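Bilstead reading room PCs, notebook, January

Started 9:15. Four of the old desktops are going to the Ilturdale branch for catalog lookups and the children's typing program. Njoroge Simiyu wants them on the local list before the school groups start again.

Cleared accounts on the first two. Exported the borrower records from the old catalog: 1,230 rows, 32 with no card number. I left those 32 in a separate file and did not guess. Most look like the same few families entered twice with different spellings.

Towers in this batch open from the side and work best lying flat. Expansion cards have a metal bracket, and the case has blue plastic clips where the slot covers attach. 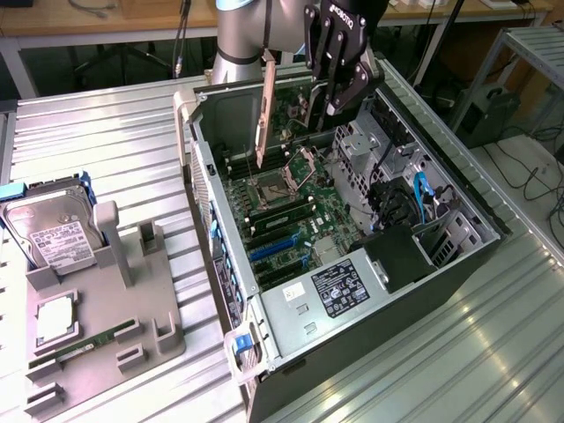

Catalog import

First try stopped at row 200 — a comma inside a title. Changed the separator to a tab and ran it again. All rows in, minus the 32.

Search by author is fine. Search by subject is slow on the first lookup, then normal. Njoroge says Rugemalira has the same problem and they just live with it.

To do: ask Ilturdale about outlets under the window, print new shelf labels, find the key for the supply cabinet. Check whether large print needs its own code.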